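Bedroom & Textiles | Tested at Home
Reading time: 1 min

Nandwood single bedspread, reviewed by Ketsara Bunnag

The Nandwood is a light polyester-cotton spread for a single bed. I paid 1,140 baht for it and have used it daily since January – long enough for 30 washes. Colour loss is slight. The hem has loosened at one corner and took 5 minutes to restitch.

My bed stands with its far end to the wall, so one person has to fit the spread from the near side.
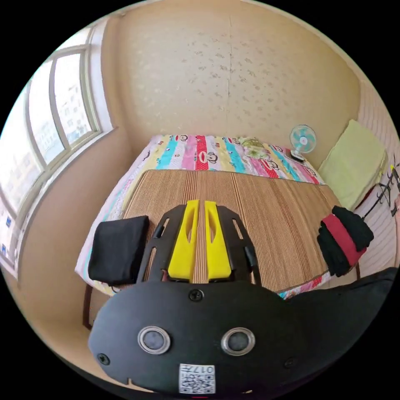 Small bedroom, with folded clothes still on the bed.

Drop at the sides is adequate on a standard mattress and short on a deep one. The cloth creases if folded damp. It is thin enough for warm nights with a desk fan running, and the busy print hides lint better than the plain Flurside I had before.
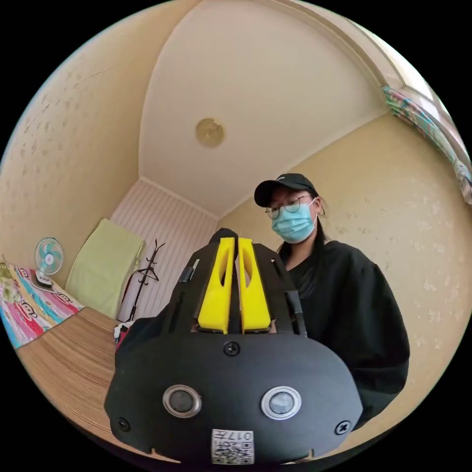 Can it be tumble dried?
Low heat only, according to the label. Mine is line dried, and shrinkage along the length is too small to matter.

Score: 78 out of 100. Marks lost for the hem and the short drop.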